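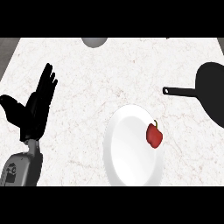
Fig. 22. Counter task in the simulator: hand upright at the left, pepper on the plate, pan at the right.

7. When the hand stops and won't grasp (fault 38)

This is the one I get the most mail about, so it gets its own section. You start the counter task, the arm comes up, and then the hand just stays there with its fingers straight and together while the log fills up with "38: grasp target refused." I lost most of a week to it when I was first setting up Drakorex, and I'd like you to lose less!

The short version: the hand is waiting for a target the safety check will accept, and the check has gotten hold of a bad position for the pepper. Usually that's a leftover from an earlier run. Sometimes it's the pan handle (more on that in a second).

CAUTION: If your simulator is linked to a real arm, break the link before you do anything below. Clearing fault 38 releases the hold on the hand, and a real hand will close on whatever is there, your fingers included. Ekrem Başaran got a badly pinched thumb this way in our Evthorpe lab, and he wrote half the safety code.

7.1 Clearing the fault

1. Press Pause in the simulator. Don't press Reset yet. Reset wipes the log and you'll want it in step 3.

2. Open the Link panel and set it to Off. Wait for the word "Unlinked" to show up. If it says "Unlinking" for longer than a minute, hit the emergency stop on the real arm and leave it stopped.

3. Save the log. Look for the last line that starts with TARGET and write down the object name next to it.

4. If the name is "pepper," go to Objects > Stored Positions and delete the pepper entry. Leave the plate alone, it's fixed to the counter and never moves between runs.

5. If the name is "pan_handle," skip to 7.2. You've got the other problem.

6. Now press Reset, then Run. The fingers should open within 200 milliseconds of the first accepted target. They're quick, so watch the log if you miss it.

7. Do 3 clean runs before you turn the link back on. I know it's boring. Do them anyway.

Note: Ilgın Karaca tells me that on the older Dosilwood build the Stored Positions list doesn't refresh by itself, so the pepper entry looks like it's still there after you delete it. Close the panel and open it again.

7.2 When it picks the handle

The handle points in toward the middle of the counter, and the target finder loves a long straight shape. If the log says pan_handle, the task file has lost its ignore list. Open the task file, find the line that begins with IGNORE, and add pan_handle to it. No such line? Put one in right under the task name. Save, then go back to step 6.

Please don't fix this by dragging the pan off the counter. I did that, felt very clever, and then every run after it failed on load with a missing object error.

CAUTION: Never raise the refusal limit to make fault 38 go away. The message stops, and so does the check that keeps the hand from grabbing at a bad position.

7.3 Still stuck?

Send the saved log and your task file to Tuncay Oral on the support desk, and tell him which build you're on. Leave the link off until you hear back.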